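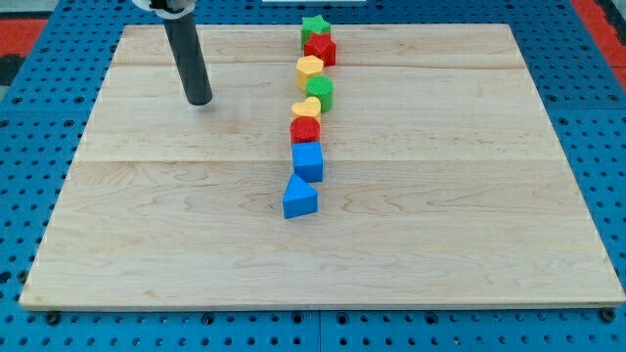 4. Comparing end tools with the block row test

4.1 What the test is for

Use this section once the arm has been mounted, homed and checked against sections 2 and 3. The block row test lets you compare two end tools on the same arm with the same parts, so that a difference in the results comes from the tool. It was written for the Wilteck controller with either the Pedska round-nosed tool or the Zernel two-finger gripper, but the steps are the same for any tool under the payload limit given in section 1.

The test does not measure top speed or lifting force. For those, see section 6.

4.2 What you need

The arm, fixed to the perforated platform
The wooden test board
The set of plastic shape blocks: star, pentagon, hexagon, heart, cube, triangular prism and cylinders
Both end tools, with their mounting collars
The hex key supplied with the collars
A steel rule
A printed copy of the results sheet (appendix B)

Wipe the blocks and the board with a dry cloth before the first run. Do not use spray cleaner. It leaves a film and the blocks slide further than they should.

4.3 Setting up the board

1. Press the stop button and wait for the controller light to turn amber.

2. Lay the board flat on the platform with its seams running across the arm's line of travel. Press down on each corner in turn. If the board rocks, check underneath for a bolt head standing proud of the platform and tighten it.

3. Leave a strip of platform showing on both sides and at the front. You will need to get your fingers under the board to remove it.

4. Measure from the base of the arm to the far edge of the board. It should be 400 mm. If you change this distance, change it in the controller as well (Settings, Work area, Far edge), or the tool will come down in the wrong place.

CAUTION: Never move the board while the controller light is green. The arm may start without a sound.

4.4 Laying out the row

1. Start at the far side of the board, a little way in from the edge, and work back towards the middle.

2. Place the blocks in single file in this order: green star, red pentagon, yellow hexagon, green cylinder, yellow heart, red cylinder, blue cube, blue triangular prism.

3. Turn the prism so that its slope points up the row, towards the star. Its flat rectangular face should be towards you.

4. Close up the row by hand until the blocks are touching or very nearly touching. The row does not need to be perfectly straight. Small gaps are fine, as long as you set the same gaps for both tools.

Note: The pentagon stands a little taller than the star. Set the approach height from the pentagon and leave it alone afterwards. Several users have set it from the star and then knocked the pentagon over on the first pass.

Note: Keep to the same order every time. The early trials by Halldóra Bjarnason used a random order for each run, and the results could not be compared because a round block next to a flat one behaves differently from two flat ones together.

4.5 Fitting the tool

1. Offer the tool up to the collar with the locating pin facing the arm's cable side.

2. Tighten the collar screws a little at a time, going from one to the other. Stop when the hex key begins to flex.

3. Take hold of the tool and try to twist it. There should be no play.

4. On the controller, choose Tools and select the tool you have fitted. The controller cannot detect this for itself.

5. Release the stop button and jog the arm to the hover position, to the left of the row and just above the wood. The round-nosed tool may sit at a slight angle here, with its tip down and to the right. Leave it so. The angle is corrected when the run begins.

CAUTION: If the tip touches the board in the hover position, stop and repeat step 4. The usual cause is that the other tool is still selected.

4.6 Running the test

1. Set the speed to 50 per cent.

2. Select Block row, then Single pass, and press Run. Stand clear of the platform.

3. When the arm has parked, write down which blocks moved, which way they went and whether any fell over. Measure the largest movement with the rule.

4. Lay the row out again as in 4.4 and repeat until the column on the sheet is full.

5. Change the tool and do the same again. Try to finish both tools in one session. The arm's joints loosen slightly as they warm up, so let it idle for around 2 minutes before the first run with each tool.

If a block leaves the board during a run, mark the run void and start it again. Do not reach in for the block until the light is amber.

4.7 Reading the results

Look at the two cylinders first. They roll easily and will show up a tool that comes in too low or off centre. If both cylinders move but the cube and prism stay put, lower the speed and repeat before you blame the tool.

If the whole row shifts together, the approach height is probably wrong. Go back to 4.4.

If results from the same tool vary by more than 2 mm between runs, check the collar screws. The Dalsgaard collar used on older arms needs retightening more often than the current one; see the October supplement for the part number of the replacement.

Keep the completed sheets. You will need them for the camera comparison in section 5, where the same row is used with the lamp in three positions.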